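About us

Noltside is a small workshop that sets up, services and repairs hand-held grippers. We started in February with one bench and a box of worn linkages, and we now look after 20 tools for customers who use them every day. We do not build grippers ourselves. Our work is keeping them accurate once they have left the maker.

What we do

Every tool that comes in gets a job number and goes through the same check. We are on job 743. The linkage is stripped, cleaned and put back together, the pivots are tested for play, and the pads are replaced in pairs. A standard service takes 2 working days. Repairs to the body or housings take up to 5.

Parts are kept in Atus, our stock system, and the service history of each tool is in Kinnear. Customers on the Dolia plan can see both.

How we set a tool up

Finger alignment is the last job before a tool goes back, and the one we are asked about most. The pads have to face each other squarely when open and meet along their full length when closed. We check this on the bench first, then over ordinary household things, as a pad that looks fine on a gauge block can still slip on cloth. With blue rubber pads like these we look at the edges for nicks, and go over all six round pins in the arms - a loose one shows up quickly on soft items such as a crumpled grey knit on a bed.

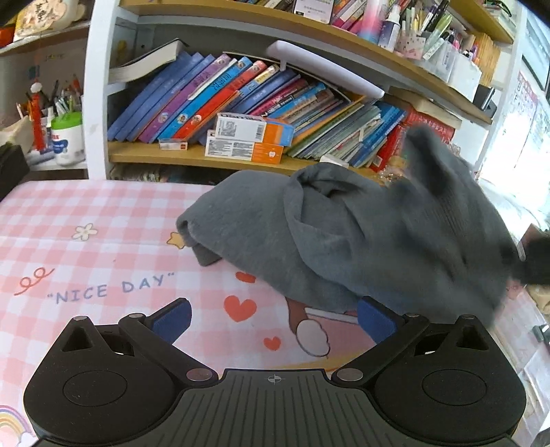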